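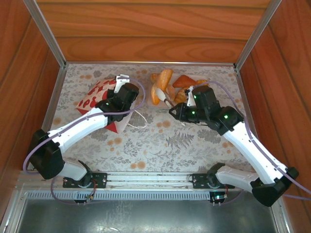 Figure 1. Both arms over the chopping board, with the orange pieces and the knife laid out.

Two Arms and a Chopping Board: our project report
Written up by Rowena Padilla for the Plukdale robotics club
4/25/24

When we first put our names down for the Strachan shared project I think most of us imagined something with wheels. We had done wheels the year before and were (if I may say so) rather good at them. What we ended up with was a pair of arms on a rail and a kitchen job, and I am very glad we did, even though there were evenings when I would have happily gone back to wheels!

The task we set ourselves was to have the two arms tidy up a chopping board. One arm should steady things or pass them across, and the other should pick up the food pieces one at a time and put them where they belong. We called the whole thing Zukier, which was the name of the left arm to begin with and then somehow spread to everything else, so the right arm became Zurkent to stop us getting muddled when we were shouting instructions across the room.

The enclosure

Our first enclosure had plain white walls and the arms' white links rather disappeared against them when we looked back over our recordings. The wood-grain panels were a great improvement. The corner posts are aluminium, and so is the rail along the front that carries both base mounts. Having both arms on one rail was the best decision we made all year, as it meant that when we measured the gap between the bases it stayed measured.

The flowery table covering caused more discussion than anything else in the project. Half the group wanted a plain one. The argument for the ferns and blossoms was that real kitchens have patterned things in them, and a program that can only find a piece of orange on a blank sheet is not going to be much use to anyone's grandmother. The blossoms are a sort of orange-peach colour too, so we were making life hard for ourselves on purpose. I voted for plain, and I have since changed my mind.

How we worked

We guided the arms by hand control for the practice runs and saved each run, good or bad. By the end we had 1,625 saved runs, which took up far more disc space than we had been promised, and I would like to say thank you to everybody who sat up deleting old holiday photographs to make room. Each run began with the board near the back wall and the pieces arranged afresh. We varied the pieces as much as we could: whole slices, wedges, bits of peel and the little segments, which are the fiddliest of the lot.

Of those runs we kept 191 back for checking and did not let the program learn from them. I did not understand at first why we couldn't simply use everything, and it took a very patient afternoon with a pencil and paper before it sank in.

What went well and what didn't

Slices standing up on their edge were by far the easiest, because a finger can go either side. Peel was harder than we expected. Thin pieces lying flat on the board slid about when they were nudged, and Zurkent would chase one slowly towards the edge like somebody after a bar of soap. We lowered the speed near the board in May of last year and tried again, and that helped a good deal.

The knife is still our weak spot. Lifting it by the handle worked in 7 of our final 17 tries. When the handle lay at a slant the gripper tended to come down a little crooked and the knife swung round. Next year's group might try having one arm hold the board still while the other lifts, which we talked about often and never found time for.

The cables also need a proper home. Ours loop along the arms, and on a long reach they could tug. If you are taking this over, please check them before you start, and put the rail bolts back in the tin with the blue lid.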